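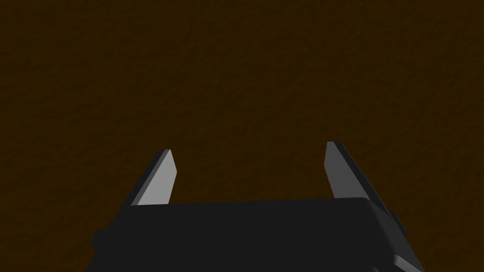
Figure 5. Gripper over a brown surface, simulated view.

5.2 Adding a state machine diagram in Zitavano

1. Open the project and select New Diagram from the Model menu.
2. Choose State Machine and enter a name of up to 100 characters.
3. Drag an initial node on to the canvas, then place the first state beside it.
4. Draw a transition between the two. Double-click the line to enter a trigger and, where required, a guard in square brackets.
5. Select Validate. Unreachable states are listed in the Messages pane.

Note: Diagrams with more than 200 states may take longer to validate.

Caution: Deleting a state also deletes its transitions. Save the project before proceeding.

For exporting to Bavoseck format, refer to section 5.3.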